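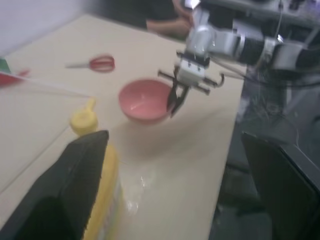 About Stukullow

Stukullow supplies booth hardware and stock systems to people who sell handmade goods at fairs, markets and indoor shows. We make display panels, folding shelving, table risers and carry cases, and we run a booking calendar that lists shows by size, booth fee and surface type. Orders are packed and shipped from our own building in Herninau.

The company started with one product, a hinged shelf unit for potters. Pottery is heavy for its size and most folding shelves on the market at that time were rated for books or clothing. The first unit carried a full row of mugs on each shelf and folded to fit the trunk of a small car. It is still in the catalog with a different hinge.

What we make

The current catalog has 211 items, counting colors and sizes separately. They fall under two product lines.

Mahuika is the shelving and riser line. All Mahuika parts share one hole spacing, so a shelf bought this year will fit an upright bought several years ago. Uprights come in three heights. Shelves come in solid and slatted versions; the slatted version weighs less and is the usual choice for soap, candles and textiles. Load ratings are printed on the underside of each shelf and apply to an evenly spread load on a level floor.

Telwood is the panel line, for work that hangs. Panels join at the edge with a drop pin and can be set up in a straight run, a corner or a zigzag. A zigzag of four or more panels stands without feet indoors. A straight run always needs feet. We do not recommend a straight run for sellers who work alone, as the second panel has to be held upright while the pin goes in.

Replacement pins, hinges, foot pads and end caps are sold singly. We keep parts for discontinued items for as long as we have the tooling to make them.

How we test

Each new part goes through a setup cycle test before it is listed. One cycle is a full assembly, a rest period under rated load, and a full takedown. Hinged parts must complete 600 cycles with no visible crack and no more play at the joint than the drawing allows. Parts that fail go back to the drawing stage and the test starts again from zero. Finishes are rubbed with a damp cloth and with a dry one, and checked for color transfer onto white cotton.

Test results are kept by part number. Customers can request the sheet for any part they own.

The show calendar

The calendar currently lists 763 shows. Each entry gives the booth dimensions, the application window, the load-in rules, whether power is available, and whether tables are supplied by the organizer. Organizers enter their own details and we check them against the published application form. We do not rank shows or take payment for placement. Entries that have not been confirmed for the coming season are marked in gray - treat the fees on those as out of date.

Sellers can save shows to a personal list and print it with deadlines in order. The list can also be matched to a stock sheet, which subtracts sold items after each event and flags lines that are low before the next one.

Where we work

The Herninau building holds the workshop, the stockroom, the test area and the office. There are 16 of us on staff. Cutting and drilling are done on site. Powder coating is sent out, and coated parts are inspected when they come back.

Pickup orders are available by appointment on weekdays. A sample booth is set up near the entrance with both lines on display, and visitors are welcome to take it apart and put it together again. We are closed on Sunday and during the last week of May for stock count.

Ordering and returns

Stock items ship in two working days. Custom panel sizes take longer and cannot be returned unless faulty. All other items can be sent back unused, in the original packaging, and the buyer pays return freight. Please include the order number on the outside of the box.

Questions about load ratings, booth layouts or part compatibility should go to the workshop through the contact form. Select "technical" in the first menu and include the part number if you have it.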